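Ziltden Butcher-Block Board Oil, 400 ml
Item 3263

We've been oiling our own benches and kitchen counters with this one for years, and it's still the bottle I reach for first. Ziltden makes it in small batches at their Onddale shop, and it goes on thin, smells faintly of orange peel and leaves a soft, low sheen that lets the grain do the talking. If your block has gone chalky and tired, you are in for a very satisfying afternoon!

It's a blend of food-grade mineral oil and a little beeswax. No stain, no varnish, no hardener. It won't turn pale maple or birch yellow the way linseed can, so light tops stay light. On walnut and cherry it brings up the color nicely — try it on the underside first if you want a preview.

How to use it
Wash the top and let it dry overnight. Sand lightly with 300 grit if it feels rough, then wipe off the dust. Warm the bottle in a bowl of hot tap water (the wax settles in a cold pantry), shake, and pour a small puddle in the middle. Work it out along the grain with a cotton rag. Don't forget the end grain, which will drink up far more than you expect. Leave it for a few hours, wipe off what's left and buff.

A brand-new top wants 2 coats a day apart. After that, go by feel. When water stops beading near the sink, oil again.

Good for
Counters, cutting boards, worktables, rolling pins, wooden spoons, salad bowls, knife handles. Not meant for floors or for anything that already has a film finish on it, as the oil will just sit on top and stay sticky.

What's new
Since May the bottle has had the flip cap from the Mabula wax line. Much less mess! The old screw cap is still on the refill size.

From a customer
"Did the kitchen island and then went hunting around the house for more wood to oil. The cutting boards look better than the day I bought them." — Guangming Cui

Goes well with
Jukeo cotton rags, pack of ten
Mabula board wax, for a firmer top coat
Ziltden refill, screw cap

Page updated Jul 19, 2022
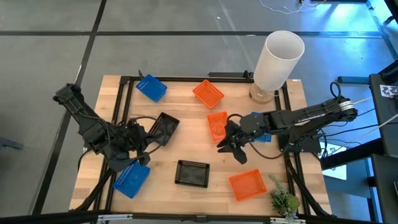 Blond butcher-block worktop with orange, blue and black mesh baskets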